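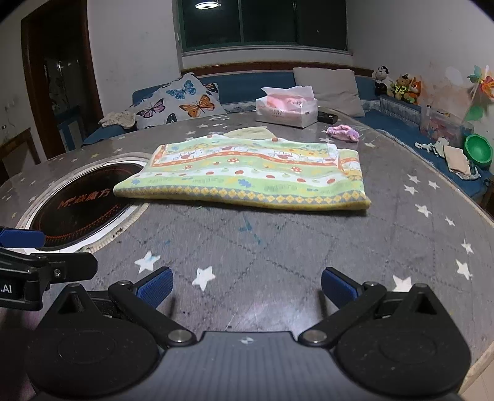
*Cloth folding on a round table, hand-held grippers, one of the home recordings.*

**Does "71 per cent in unseen homes" mean what I think it means?**

Posted by **murmont_lurker**, June 8, 2021

I look after the kit in a small teaching workshop and I've been asked whether we should copy a method from a write-up that's doing the rounds, the Drernell cloth-folding study. The short version, for anyone who hasn't read it: people carry a pair of hand-held grippers around ordinary homes and do chores with them, the cameras record it, and a policy is trained on the recordings and then run on a real arm. No robot is needed at the recording stage. They collected 2920 folding demonstrations and report 71 per cent success "in unseen homes".

I don't believe the headline, or at least I don't think it says what my manager thinks it says. My trouble is this:

- "Unseen homes" turns out, in the appendix, to be 3 homes.
- Each home got 20 trials, so the whole result rests on 60 goes.
- Success is judged by a person looking at the cloth afterwards. I can't find a written rule for what counts as folded.

The picture is from their sample set and it's the sort of thing that makes me half want to believe them. It's a proper lived-in room, with a patterned table covering, stars all over it, a children's cloth with mushrooms on it, tissues, cushions, toys on the back of the sofa. Nobody could call that a lab bench. But a messy room in the training data tells me nothing about whether the arm can cope with a messy room it hasn't met.

Am I being unfair? And if we did try it on a small scale, what would you measure?

---

**zovesico_bench**

You're not being unfair, but I'd put your complaints in a different order.

The 60 trials bother me least. It's a small number, and if you treat the trials as independent you get a margin of a good ten points either side, so read it as "somewhere between 60 and just over 80". That's wide, but it's still a result. The trouble is that they aren't independent. Twenty goes on the same table under the same lamp with the same cloth are closer to one home measured carefully than to 20 separate tests. You have three homes. If the arm did beautifully in two and badly in the third, the average hides the only interesting thing in the study. Ask for the figure per home. If they won't give it, I'd draw my own conclusions.

What bothers me most is the missing scoring rule. Look at the cloth in that picture. It's in layers, laid wide, and on the right a lower layer sticks out from under the top one. Is that folded? I'd say yes if I were putting it in a drawer and no if I were ironing. Two people marking the same set could differ by more than the improvement being claimed. When we did a similar job on the bench we wrote the rule down before running anything:

1. Edges within a set distance of each other, measured with a ruler.
2. Number of layers agreed beforehand.
3. Marked from photos by two people who don't know which method made which fold.

It was tedious and our own score dropped when we did it.

On the busy background I'm a bit kinder than you. Printed fabric on a patterned covering is a hard case for finding an edge, and having plenty of it in the recordings can't hurt. Whether it helps is a separate matter. The test would be to train once on plain tables only, once on the lot, with the same number of demonstrations in each, and compare them in new homes. I couldn't find that comparison anywhere in the write-up.

---

**quiet_solder**

we tried something like this with hand held grippers and it was fine. folding isn't that hard. I'd just buy the grippers and have a go, you'll learn more in an afternoon than from reading appendixes

---

**Shibata_line_user**

Have to disagree with the post above. "It was fine" is how we ended up with a cupboard of grippers.

One thing to add to the long answer. A person holding the tool can reach and twist in ways your arm may not manage. Some demonstrations have to be thrown out because the arm can't follow them, and the share thrown out matters. Does the 2920 come before or after that? If it's before, the training set is smaller than it looks and probably leans towards the easy folds.

Also check who set the cloth down at the start of each trial. If the same person lays it out flat and square every time, you've tested half the job. Ask for starts where it's just dropped on the table.

For a small trial I'd use one cloth you own, one you've borrowed, and somebody else's table. Write down every failure, including the ones where a person stepped in.

---

**murmont_lurker**

Thanks, that's more than I had. I've written to them for the per-home figures and asked whether the 2920 is before or after filtering. I've told my manager we aren't ordering anything until there's a reply. Will post it here if one comes.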